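Luswood Round Bin with Govico Liners: Fit and Daily Use

Reviewed by Marin Kadrić
Filed under: Household / Waste and recycling

The Luswood is a small round bin in dark grey, sold without a lid and without a liner ring. I have used one as a desk and counter bin for 5 months, together with the pale blue Govico liners that the shop offers as the matching size. The bin and the liners are scored separately, because most of my complaints concern the liners.

The bin first. It is a plain open container with no moving parts. The base sits level on a tabletop and does not rock. The outside wipes clean with a damp cloth, and ink came off with dish soap. The rim is smooth all the way around, which matters more than it sounds: an earlier Skumaline bin had a molding ridge that cut thin liners on the second or third change. I have had no tears at the rim on this one.

There is no retaining ring, so the liner is held only by its own overlap. Open the bag fully, push the bottom down to the floor of the bin, then fold the surplus out over the rim and pull it down evenly. If air is trapped underneath, the bag balloons and the usable volume drops. Lifting one side of the fold for a moment lets the air out.

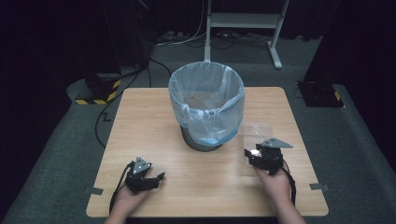

Govico liner fitted and folded over the rim. The dark grey base remains visible below the plastic.

The overlap is generous. On a bin this size the liner hangs well down the outside, and the surplus looks untidy. I would still choose too much over too little. A short overlap slips in as soon as something heavy is dropped, and the long fold has stayed in place under coffee grounds, fruit peel and wet paper towels. Anyone who wants a neater result can gather the surplus on one side and knot it, although this makes the next change slower.

The liner material is thin and translucent. It is adequate for light waste. Sharp items go through it: a broken pencil and the corner of a blister pack each made a hole. Two of the 28 bags in my first roll were sealed badly at the bottom and leaked. The perforations between bags separate cleanly if the roll is held flat – pulled at an angle, they tear into the bag.

Joaquín Escobar, who tests storage products for this site, ran the same pairing in his workshop and found the bin too light for floor use. I agree. It tips when kicked, and it belongs on a table or a shelf.

Bin: recommended for light waste on a desk or counter.
Liners: acceptable. Check the bottom seal before fitting.

Next review: Salian under-sink caddy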